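周六起了个大早，去Rinbridge参加Doloneck的开放日。报名是一个多月前的事了，我差点忘掉，还好前一晚手机弹了提醒（感谢过去的自己！）。从火车站出来坐公交，六站路，下车再走一段上坡，远远就能看到门口排队的人。票价是零，午饭自理，这一点请记住，后面我会为午饭的事抱怨。

签到的小姑娘给每人发一张贴纸，写上名字贴在胸口。我的字太丑，后来一整天都有人把我叫错，我也懒得纠正了。上午的参观分组走，我们那组由Evaristo Cirillo带队，他在这里做抓取方向的工程师，说话特别快，一激动就往后倒着走，好几次差点撞到门框上。我跟在最前面，笔记记得乱七八糟，有几行现在自己都认不出来。

先看的是大厅里那条分拣线，应该是很多人来的理由，机械臂把纸盒从一边挪到另一边，节奏很稳，小朋友们趴在玻璃上不肯走。说实话我看了几分钟就有点走神，这种东西网上视频太多了。旁边的展板倒是很值得读，讲他们从最早一代吸盘一路改到现在的过程，其中一代叫Zuccaro，据说因为太吵被隔壁办公室投诉，半年就退役了。展板上还放了当时的投诉邮件，语气相当不客气，我站在那儿笑了半天。

然后上二楼，这才是我真正想看的。二楼做的是手持夹爪：人握着夹爪去干活，开合和移动的过程都录下来，再拿去教机械臂。Evaristo说他们目前这一轮要收400段，做的全是家务类的小动作，叠毛巾、摆杯子、拧瓶盖之类。我问他最难的是哪个，他想都没想就说是毛巾，然后花了好长时间吐槽毛巾。软的东西每次落下来的样子都不一样，他说有个同事连着叠了一下午，回家以后看见浴巾就绕着走。

参观的人也可以上手试，每人限时6分钟，我排了快一个小时的队。轮到我的时候手心全是汗！夹爪比想象中重，重心靠前，握久了手腕会酸。工作人员让我先别急着夹东西，空着手在桌面上方来回移几下，找找高低的感觉。我一开始老是压得太低，被提醒了两次，后来学会了先把手肘架稳再慢慢往下放。

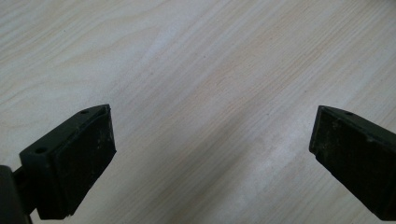

练习的时候为什么要求动作放慢？动作一快，录下来的画面容易糊，夹爪在每一刻的位置也更难算准，这样的片段后期多半得扔掉。

这个道理我听懂了，手却不听话。我分到的任务是把一只杯子夹起来放到杯垫上，听着简单吧？第一次我夹歪了，杯子转了半圈；第二次倒是夹住了，放下去的时候手一抖，杯垫跟着跑了。排在我后面的大叔一次成功，而且全程面无表情，我怀疑他在家练过。最后我总算录到一段能用的，工作人员在表格里打了个勾，我高兴得像考试及格一样。

夹爪手指内侧的那层黑色垫子我特意多看了几眼，上面有不少灰白色的擦痕，边缘也不太整齐了。我问垫子多久换一次，Evaristo说没有固定周期，主要看抓东西打不打滑，打滑了就换。他还补了一句，新垫子刚装上的头一两天手感反而怪怪的，有几个老手会抢着用旧的那副。这种细节展板上可不写，专门跑一趟就是为了听这些。

中午的事我要单独说一下。园区食堂周六不开，门口只有一辆餐车，队伍比夹爪体验那边还长，轮到我时只剩下奶酪三明治，面包还是凉的。下次去的朋友请务必自己带吃的，坡下面的小超市就有饭团和热汤，我下午回去路过才发现，气得又买了一份。

下午有两个讲座，我挑了讲数据检查的那场，小教室坐得满满的，后来的人只能站着。主讲说录好的片段要有人一条一条过，看到手抖、遮挡、中途停下来发呆的都要标出来。她现场放了一段自己的失败录像，夹爪举在半空好久不动，底下有人问是不是设备卡住了，她说不是，当时是在想晚饭吃什么。全场大笑。她给的数字是，上一轮复查下来有98段被退回重录，退回最多的还是毛巾，果然。

提问环节有人关心隐私，问在别人家里录的话怎么办。主讲答得挺实在，说去家里录之前都要签同意书，拍到照片、信件这类东西的片段会先挑出来处理。还有位老先生问机器人什么时候能帮他擦窗，她说她也很想知道。

散场前我又溜回二楼看了一会儿，体验区还排着人，有个穿校服的女孩已经是第二次上去了，手比我稳得多。Evaristo的嗓子都哑了，还在给人讲毛巾。我跟他道了别，他认真地看了看我的贴纸，然后叫错了我的名字。

几个实用信息放在最后。报名在他们网站上，名额放出来以后两三天就满，想去的要盯紧一点。体验区建议一到就去排，别像我一样先逛大厅。楼里有电梯，推婴儿车没问题，不过讲座那间教室的门很窄。停车场不大，开车的可以停到Bredgate那边再走过来，要穿过一座小桥，风挺大的，记得带外套。听说秋天还有一场，主题换成厨房，我已经设好提醒了，这回午饭也会自己带。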